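Stendow Swim & Social
12/17/18

Thread on the winter timetable at Parneo Baths, as a few of you have asked and the notice by the turnstiles is wrong.

1/ The early session still opens at 6.30. It was going to move to 7 in October and the council dropped that after the consultation. The leaflet was printed before they dropped it, so ignore the leaflet.

2/ The consultation had 1,412 responses. Most were against the later start. The full results are on the noticeboard at Lund library if you want to read them. They are not online yet.

3/ Lane swimming is now in the main pool only. The small pool is for lessons until the end of term. If you swim slowly, use the lane nearest the wall - it is marked "easy" but the sign faces the wrong way, so you only see it once you are in.

4/ Towel hire has gone. Bring your own. I have gone over to a thin one for the winter, it takes up less of the bag and dries on the radiator by teatime. Orange is good for finding on the pegs. 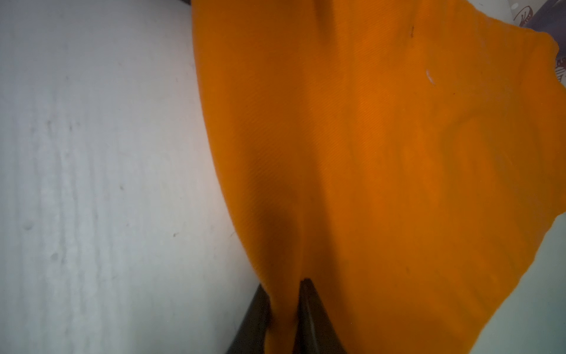 Parneo Regular: The small pool was meant to come back for adults on two evenings, the desk told me so last week. Has that gone as well?

5/ Replying to the above - I asked this morning. The evenings are still planned but they have no lifeguard cover for them yet. No date given. I will post if I get one.

6/ Prices. A single swim is up by 39p. The monthly pass stays the same until spring. If you go more than 7 times a month the pass works out cheaper, and it also covers Cloler pool, where the water is warmer but the changing rooms are not.

7/ Lockers still take the old pound coins at Cloler and only the new ones at Parneo. I don't know why. Keep one of each in your bag.

8/ The bus. The 3 no longer stops outside Parneo, it goes along the ring road while the gas works are on. Get off at the Lund roundabout and walk back past the allotments. It took me about seven minutes with a heavy bag.

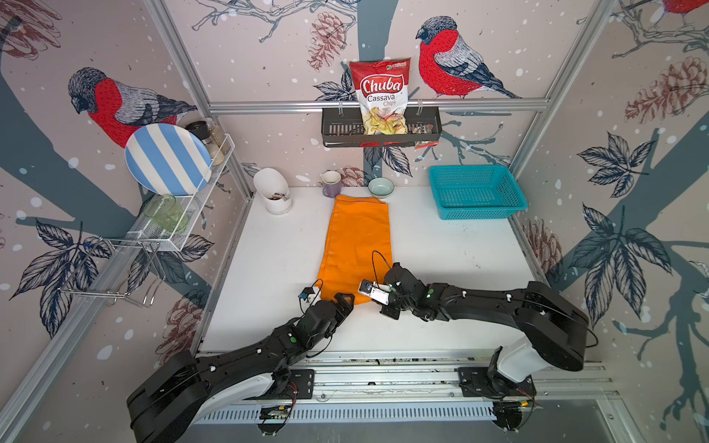
9/ Going home it is easier to walk down to the station and get on there, as the bus waits a while and you can sit in the warm. The shelter at the roundabout has no roof at present.

10/ Christmas closing. Parneo shuts at midday on Christmas Eve and opens again on the 27th. Cloler is closed right through to the new year for work on the boiler. Passes will be extended to cover it, but you have to ask at the desk and take the card with you.

11/ Last one. The café is open again, mornings only, cash only. Toast is back.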